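My mother owned one sofa for 30 years. It came from a store called Corrigan, it weighed as much as a calf, and it outlived two dogs and a marriage. I have owned 6, and I am still paying for the last.
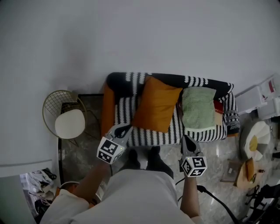

Normand Chan, who reupholsters chairs in Eslow, blames the staples. He charges $200 just to look under a seat, and he looks under it the way a dentist looks at a man who says he flosses. "Keep the cushions," he told me in May. "Throw out the rest."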